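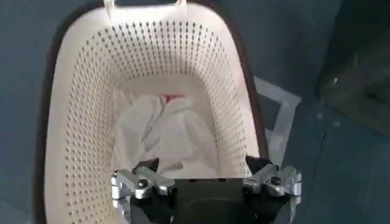
*Weißer Wäschekorb mit gelochten Wänden und dunkelbraunem Rand*

Seit Anfang Januar wasche ich nur noch an zwei Tagen in der Woche. Vorher lief die Maschine, wann immer jemand ein T-Shirt suchte, und im Flur stand eigentlich immer ein Wäscheständer. In einer Wohnung mit 60 Quadratmetern ist das lästig, weil man zum Bad jedes Mal seitlich vorbeimuss.

Auslöser war die Nebenkostenabrechnung. Wir sollten 466 Euro nachzahlen, den größten Teil davon für Heizung und Warmwasser. Mit dem Waschen hat das wenig zu tun, die Maschine hängt am Kaltwasser und der Strom läuft über einen anderen Vertrag. Aber wenn ich einmal anfange, Zettel zu sortieren, schaue ich mir auch den Rest an. Ich habe dann 14 Tage lang aufgeschrieben, wann gewaschen wurde und wie voll die Trommel war. Das Ergebnis war ein bisschen peinlich. Viele Ladungen waren halb leer, und einmal liefen zwei Handtücher und eine Jogginghose ganz allein.

Jetzt gilt: Dienstag bunt und dunkel, Samstag Bettwäsche, Handtücher und was sonst noch da ist. Wer dazwischen etwas braucht, wäscht es mit der Hand oder zieht etwas anderes an. Die Kinder haben zwei Tage gemurrt und dann ihre Sportsachen am Montagabend von selbst ins Bad gelegt – jedenfalls meistens.

Schwieriger war die Frage, wo die Wäsche bis dahin bleibt. Ein großer Sack hinter der Tür hat bei uns nicht funktioniert. Feuchte Sachen lagen unten und rochen nach kurzer Zeit muffig. Feuchtes hängt jetzt erst über dem Wannenrand und kommt trocken in den Korb. Sortiert wird beim Ausziehen, also gar nicht, wenn man die Kinder fragt. Ich sortiere deshalb am Montagabend nach, das dauert eine Folge Radio.

Beim Waschmittel bin ich vom flüssigen wieder zum Pulver gewechselt. Für Dunkles nehme ich weiter das flüssige, weil ich vom Pulver auf schwarzen Hosen manchmal Streifen hatte. Weichspüler haben wir schon länger nicht mehr. Handtücher werden an der Leine etwas hart, aber das stört hier niemanden außer mir.

Zum Trocknen kommt der Ständer jetzt ins Schlafzimmer, Fenster zweimal am Tag für einige Minuten ganz auf, Tür zu. Am Samstag reicht der Platz nicht für alles, dann hängen die Laken über den Türen. Eine Leine im Keller gäbe es auch, nur ist es dort im Winter so klamm, dass Jeans nach drei Tagen noch nicht trocken sind. Im April versuche ich es wieder.

Ditte Thoroddsen hat unter dem letzten Beitrag gefragt, ob wir dafür mehr Kleidung brauchen. Bei Unterwäsche und Socken ja, da habe ich für jedes Kind sechs Paar Socken nachgekauft. Bei allem anderen war genug im Schrank.

Den Stromzähler lese ich Ende des Monats ab und trage die Zahl hier nach.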